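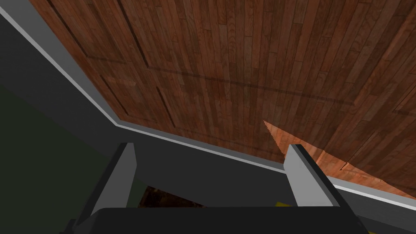
Baloyi arm, shared workshop build
Progress report for November
Prepared by Ximena Lucero for Ntombi Ndlovu, Plorport small grants

Status: simulation stage under way, hardware stage partly started.

Simulation. The wrist camera view now renders with both gripper fingers in place. Wood textures load on the planked surfaces. Trim is still flat gray and will stay that way until the approach tests are finished. We ran 400 simulated approaches with the fingers open and logged joint angles for each. Lesego Mahlangu is sorting the logs by start pose. Steep viewing angles give the most trouble, as the edge finder confuses plank seams with panel edges.

Hardware. The base plate is drilled and bolted to the bench. Two of the joint motors are wired to the Grinomex driver board. The remaining motors are on order. Ffion Skyrme is printing the finger blanks at 40 percent infill.

Spending. Nearly 400 dollars to date, mostly motors and the driver board. Receipts are in the shared folder.

Next period. Retune the edge finder, repeat the approach set with closed fingers, fit the wrist bracket. Piyumi Hettiarachchi will check the cable routing before power is applied to the shoulder joint.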